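Gadero Property Services
Workplace Inspection Checklist: Reception, Back Office and Storage Areas
Site: Ouellet Building, Flilstead
Inspection date: 1 September 2022
Previous inspection: July
Form revision: 8

Ratings used on this form: S = satisfactory. M = minor item, correct before the next inspection. A = action required within 26 days. N/A = not applicable to this site.

Section 1. Exits and walking routes

1.1 Exit doors open fully from inside without a key. S
Comment: All ground floor exits tested. The rear door drags on the threshold over the last part of its swing but opens fully under normal hand pressure.

1.2 Exit signs lit and visible from the walking route. M
Comment: Sign at the foot of the rear stairs is lit but partly hidden by a hanging notice. Move the notice.

1.3 Clear width of corridor at least 36 inches. A
Comment: Main corridor passes. Corridor outside Room 341 measures less than 36 inches where the filing cabinets stand. This was rated M in July and the cabinets have not been moved. Rating raised.

1.4 Floor surfaces level, dry and in good repair. M
Comment: Carpet seam lifting at the entrance to the back office. Tape has been applied over an earlier layer of tape. Reglue the seam and remove both layers.

1.5 Stair treads and handrails secure. S
Comment: Rear stair handrail bracket replaced after the last inspection. No movement under load.

Section 2. Electrical

2.1 Panel access kept clear to 36 inches in front. S
Comment: Floor marking is worn but still readable.

2.2 Panel schedule complete and legible. M
Comment: Two circuits are labeled "spare" but are in use. Trace and relabel. The schedule was typed by Gincombe at the time of the panel replacement and has handwritten changes from at least two later visits, none of them dated.

2.3 No extension cords used as permanent wiring. A
Comment: One cord runs behind the storage shelving to a dehumidifier. The cord is the correct gauge for the load – the rating is for permanent use and for the route, which passes under a metal shelf foot. Install an outlet or relocate the unit.

2.4 Power strips not connected to one another. S

2.5 Cord insulation and plugs undamaged. M
Comment: Desk lamp in Room 341 has a cracked plug body. Tagged and taken out of service during the inspection.

2.6 Ground fault outlets within reach of sinks tested. S
Comment: All tripped and reset on the test button. A plug-in tester gave the same result.

Section 3. Counters, desks and work surfaces

3.1 Counters and desks stable, with no sharp or broken edges. S

3.2 Equipment set back from the edge of the surface. M
Comment: A label printer in the back office overhangs the desk by the depth of its paper tray. Turn it or move it back.

3.3 Cables routed so they cannot be snagged by a person walking past. S
Comment: Cable clips fitted under the back office desks since July. The clips are adhesive and should be checked at each visit.

3.4 Ventilation openings on equipment not blocked. S

3.5 Surfaces cleared of items not needed for current work. M
Comment: This item draws more questions than any other on the form. The standard is that a person can set down a carton without first moving something else. It does not require bare surfaces, and inspectors should not rate a surface M on appearance alone. 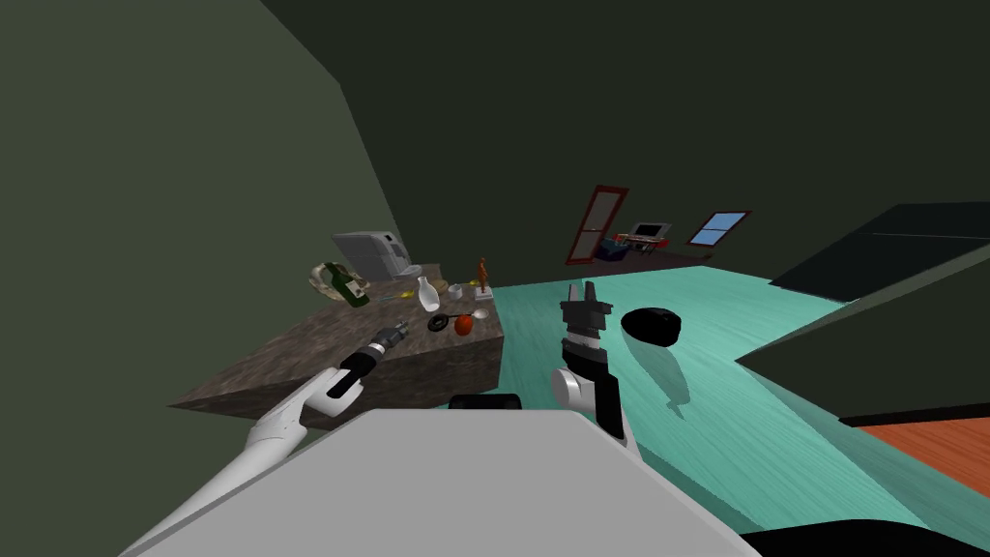 3.6 Hot drinks equipment on a dedicated surface, away from paper. S
Comment: Kettle relocated to the kitchenette. The old position now holds the mail trays.

3.7 Seating adjustable and in working order. M
Comment: One task chair in the back office sinks under load. Replace the cylinder or discard the chair. It should not go back into the storage room, where two chairs with the same fault were found.

Section 4. Storage

4.1 Shelving anchored to wall or floor. A
Comment: The third bay in the storage room has brackets fitted but no screws in the upper pair. The bay carries archive boxes to full height. Unload the top shelf until the screws are in.

4.2 Heavy items stored between knee and shoulder height. M
Comment: Boxes of printer paper on the top shelf of bay one. Swap with the empty binders below.

4.3 Clearance below sprinkler heads at least 18 inches. S
Comment: Measured at each head in the storage room. The lowest reading was over the archive boxes and still within the limit. Removing a layer of boxes under 4.1 will increase it.

4.4 Step stool or ladder available and in good condition. M
Comment: The step stool is sound but has lost one rubber foot. Order a matching set and replace all of the feet together, as the replacement type is slightly taller than the worn originals.

4.5 Cleaning chemicals labeled and stored upright. S
Comment: One spray bottle had a faded label. Relabeled on site.

4.6 Safety data sheets available for all products held. M
Comment: The binder is present. Sheet missing for the floor stripper. Three sheets in the binder are for products no longer kept and can be removed.

Section 5. Fire equipment

5.1 Extinguishers mounted, charged and tagged. S
Comment: Monthly initials are missing for one month on the back office unit. Gauge in the green band.

5.2 Extinguishers visible and not obstructed. S

5.3 Pull stations clear and undamaged. S

5.4 Self-closing doors close and latch without help. A
Comment: Storage room door closes but does not latch from a half-open position. The closer was adjusted in July and has drifted. Further adjustment is not recommended – the closer is leaking oil at the lower seal and should be replaced.

5.5 No door wedges in use. M
Comment: One wedge found beside the storage room door and removed. See 5.4.

Section 6. First aid and notices

6.1 First aid kit stocked and within date. M
Comment: Eyewash expired. Small adhesive bandages low.

6.2 Emergency contact list posted and current. S
Comment: The list at reception was current. A second copy inside the supply cupboard was not and has been taken down.

6.3 Evacuation map matches present layout. M
Comment: The map still shows the partition that formerly divided the back office. The exit routes shown are correct.

Actions to be closed within 26 days

1.3 Move the filing cabinets outside Room 341.
2.3 Replace the dehumidifier cord with a permanent outlet, or relocate the unit.
4.1 Fit the missing screws to shelving bay three.
5.4 Replace the door closer on the storage room door.

Items rated M are to be entered in the site log and checked at the next visit. An item rated M at two inspections in a row is raised to A on the second. The site keeps the signed original; send one copy to the Gadero office with photographs of each closed action.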